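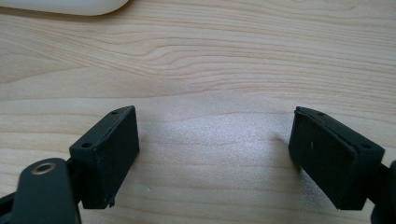 Teaching by holding hands

I have been meaning to write this one up since November, when the evenings drew in and I finally ran out of excuses about the garden. Regular readers will know I had been threatening to teach a robot arm to lay a table (or my very modest version of it, which is to pick up a cup and put it on a saucer without the neighbours hearing). Well, I've started, and I am enjoying myself far more than is sensible.

The arm is called Isine, after the kit it came from, and it lives in my back bedroom in Celbridge. For the first few weeks I drove it from across the room with a controller, a thumb on each stick, watching the thing lurch about on a screen. I'm sure there are people who are good at this. I was not one of them. By the time I had lined up with the handle of the cup I had forgotten which stick made the wrist turn, and every demonstration I recorded was mostly a recording of me dithering. The trouble is that the dithering gets learned as well! The first model I trained would glide over to the cup quite nicely and then hang above it, swaying gently from side to side, exactly as I do.

So now I do it by hand. I've got a separate gripper that I hold myself, with a camera that looks down past the fingers, and I simply do the job with it while it records. You squeeze and the fingers come together, you let go and they spread apart again. The camera sees the table and the two dark fingers and very little else, which took me a while to get used to when I played the recordings back. You do rather expect to see the room. But it's a lovely feeling to reach for a cup as if you were just reaching for a cup, and my demonstrations went from nearly a minute each to a matter of seconds.

What I've learned about the fingers

If you look at them closely you'll notice they don't match. The right one has a black rubbery pad on its inner side and the left one is bare and flat. I was sure this would matter enormously and spent a whole evening fretting about it, and then couldn't tell any difference with the cup at all. Saucers are another story. A saucer wants to be taken by the rim, and I find I've begun to lean it towards the padded side without thinking. I only spotted the habit when I watched a long run of clips in one go with a pot of tea. Whether the arm will pick up the same habit I don't know yet, but I'd put money on it.

The other thing is to open wide before you get anywhere near. I used to come in with the fingers half closed because it felt tidy, and then I'd knock the cup and have to shuffle round after it. Open them right out while you're still well away, come down until the tips are just about at the table, then close. Slowly, too. Slower than you would with your own hand, though not so slow that you start to wobble.

And please vary things. My early recordings all began with the cup in the same place because I am a creature of habit and that's where I put cups. The arm became marvellous at that one spot and hopeless a hand's width to the left of it. These days I shove everything somewhere new between goes, turn the handle round, and start from a different height. It feels messy, and I had to talk myself into it.

The shiny table

I do most of this on a pale wooden table with a good strong wavy grain, and I'm very fond of it, but it does catch the light. There's a bright patch right between the fingers where the grain washes out almost to nothing. I asked on the Neltbridge forum (a friendly lot, if you're looking for somewhere to ask beginner's questions) and got two opposite answers, as you'd expect. One camp said to cover the table with a cloth. The other said to leave it and record at different times of day, so that the glare moves about and the arm learns not to mind it. I've gone with the second, mostly out of laziness and a little out of love for the table.

Where I've got to

I have 566 demonstrations saved, after throwing out the ones where the phone rang or I sneezed. I'm told 2,000 would be a comfortable number for what I want, so there are some long evenings ahead. I can manage 18 in a sitting before my wrist complains. I've also been trying a little labelling program called Koo to mark where each grasp begins and ends, and I'll do a proper post on that when I've stopped pressing the wrong key.

Next job is spoons. I've tried a few already and they are horrible, thin and flat and always skating off, so if anyone has a good way of getting under a teaspoon with two blunt fingers I would be very glad to hear it in the comments.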